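About Womeo

Womeo makes, repairs and resells long building blocks. We sell to preschools, elementary schools, libraries and after-school programs, and to families who want one set that will last through several children. Our shop is in the Hettiarachchi Building in Bomcombe. Our small storage yard is in Lumness, on the other side of the river.

We make one general shape of block, the long rectangle, in several lengths. We do not make arches, wheels, letters, animals or marble runs. Customers ask about these often enough that we mention it first.

How we started

Womeo began as a repair service. A school in Lumness had a closet full of blocks that had been used hard for years. The corners were split, the colors had rubbed off, and pieces from different sets had been mixed together in the same tubs. The school wanted to know what it would cost to replace everything. We offered to go through the closet first and see how much of it could be kept.

Most of it could. We sanded the pieces, put the color back on, and cut new ones where lengths were missing. The closet went back with 800 blocks in it and a list taped to the inside of the door. The school still uses the list, and we still print one for every order.

Other schools heard about it and called. For the first few years we did nothing but repair work, in a rented garage with one good saw. We started cutting full sets from scratch when a library wanted to match the blocks we had fixed for the school down the street. New sets are now the larger part of the business, but repair work still comes in every month and we have no plans to drop it.

We moved into the Hettiarachchi Building when the garage got too small. The building used to be a bakery supply warehouse and has wide doors, a level floor and a loading dock that fits our van. The heat is not very good. Finishing is done at the south end, where it stays warmest.

What we make

Our main product is the Bomcombe Set. It comes in two colors, a brick red and a dark green, and every block in it is plain and rectangular. There are no printed faces and no lettering. The colors are easy to tell apart from across a classroom, and they do not show marker and scuffs the way pale colors do.

The set is sold in a home size and a classroom size. The classroom size has 91 blocks and fits on two shelves of a standard low bookcase. The home size is the same blocks with fewer of each length.

Red and green are cut to the same lengths. A teacher who wants to keep the colors separate can do that, and a teacher who wants them all in one tub can do that too. We get letters in favor of both.

We also sell loose blocks by length and color. If you have lost a few, you do not have to buy a set. Measure one of the blocks you still have, tell us the color, and we will cut to match.

The Lumness Set is our older product and comes with no color at all. We make it in small batches, usually in March and again before the school year starts. When it is sold out we take names for the next batch.

How the blocks are sorted

Every block is looked at before it leaves the shop, and nearly all of that happens at the bins. A sorting bin is a gray, open-topped box with a bare metal floor. Blocks of both colors go in together and get spread out flat so that every face can be checked as it comes up. A rough edge or a thin spot in the color is much easier to find on a block lying by itself than on one in a stack.

The bins get heavy use and look it. The floors are scuffed and streaked, and we do not repaint them very often. We do sweep them out at the end of every shift, as grit on the floor will scratch a finished face.

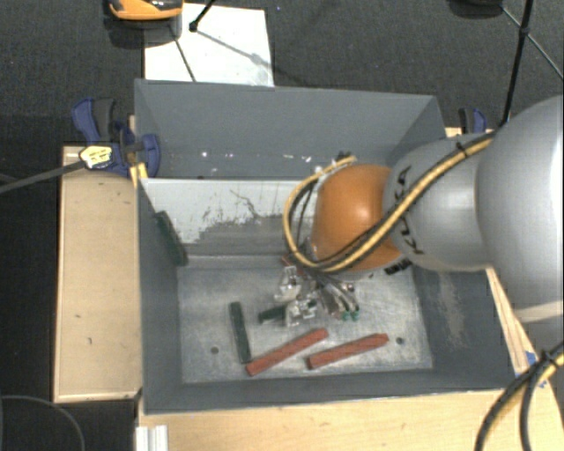
What we look for

Length comes first. Each block is held against a gauge, and a block that is long or short by more than a hair goes back to the saw or into the seconds box. Children notice when a wall leans, even if they could not say which block is at fault.

Edges are next. We round them slightly by hand. They should feel smooth when you run a thumb down them, with the block still square enough to stand on its end. We have tried machine rounding and did not like how it came out at the corners.

Color is checked last, under the window if the day is bright and under the bench lamp if it is not. Small differences between batches are normal. The red can come out a little browner one month than the next. We do not reject blocks for this, but we do try to fill each set from a single batch.

Blocks that pass are wiped down with a dry cloth and go to the packing table. Blocks that do not pass are sanded and run again, sold as seconds, or kept as test pieces for new finishes.

Repairs and trade-ins

You can send us any rectangular blocks, whether we made them or not. We look them over at no charge and write back with a price before doing any work. If you decide against it, you pay the return shipping and that is all.

Common repairs are split ends, dents, chewed corners, and color that has worn through. We can usually save a block with a split end by cutting it down to the next shorter length. We cannot do much for blocks that have been soaked for a long time, and we will tell you so.

Trade-ins work differently. If your school is closing a room or changing ages, we will buy blocks back by weight and credit the amount toward a new order. Bought-back blocks are stored in Lumness until we have enough of one size to run them together. A large trade-in may be 1,000 blocks or more, so please call before you bring one to the dock.

Mixed lots are welcome. Reds and greens can come in the same carton and do not have to be sorted or stacked. They get spread out across the bin floor when we go through them, so a neat carton saves us no time.

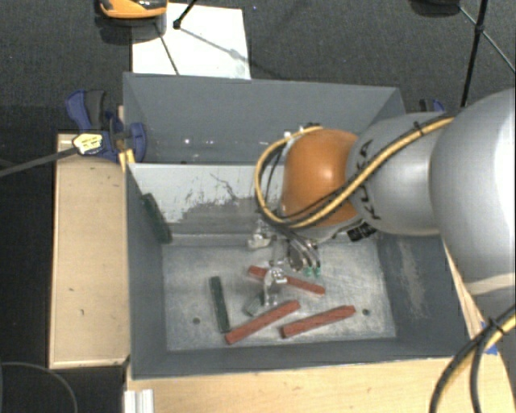
PACKING AND SHIPPING

Sets are packed in flat cardboard cartons, longest blocks on the bottom. We put a sheet of brown paper between layers and fill the gaps with more of the same. There is no plastic in the carton apart from the tape. The packing list is on top, and it shows how many blocks of each length and color should be inside. Keep the list. It is the easiest way to find out what is missing at the end of the year.

Classroom sets ship in 2 cartons, which may arrive on different days. Please wait for the second one before you write to us.

We deliver with our own van in Bomcombe, Lumness and the towns between them. Everything else goes by regular ground carrier. We do not ship overseas at this time.

STORAGE AND CARE

Blocks can be kept in any dry place. Open shelves are best for classrooms. If you use a tub, choose one that is wide and shallow, and leave the lid off if the room is damp.

Clean them with a cloth that has been wrung out well, then dry them with another. Do not put them in a dishwasher or leave them in a sink. Crayon comes off with a little baking soda on the cloth. Marker usually does not, but it fades.

VISITING THE SHOP

The front room is open to the public from 9 a.m. to 3 p.m. on weekdays. You can see both colors and all of the lengths there, and there is a low table where children can try them out. Seconds are kept in the crates by the door and are sold at half price.

School groups may visit the back of the shop by appointment. Tours include the saw room, the finishing benches and the sorting area. Closed shoes are required, and long hair must be tied back in the saw room.

Parking is behind the building. Use the gravel lot and leave the dock clear.

CONTACT

Womeo
Hettiarachchi Building, rear entrance
Bomcombe

For repairs, include a note in the carton with your name, a phone number and what you would like done. For matching blocks, send us the length and color, or mail us one block as a sample and we will return it with your order.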